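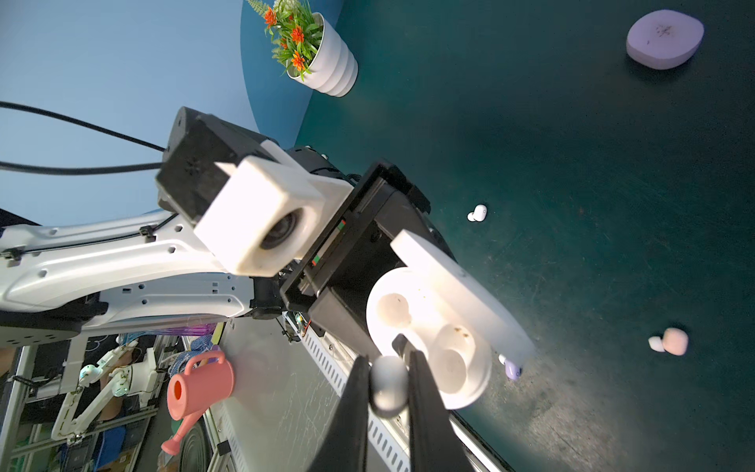 Short-term rentals and the duty to check

The county's proposed rule on carbon monoxide alarms in short-term rentals is modest. It would require 2 alarms in every licensed unit and an inspection once every 2 years. The Janden Property Association has called the measure a burden on small owners. We believe the county should adopt it without further delay.

Hotels in Rivadeneira have met a stricter standard for years. A guest who books a room on Nudelov Street is protected by law, while a guest who rents the apartment next door must trust the word of the listing. Families do not read the building code before a weekend away, and they should not have to.

Owners object mainly to the cost. The county puts the inspection fee at $40. The fine for a unit found without working alarms would be $700, and that sum falls only on those who ignore the rule.

There is a fair complaint about staffing. The inspection office in Sita is already behind on restaurant visits, and the new work should not be added to the same desks. The county board can settle that question in the budget it takes up in March. It should vote on the alarms first.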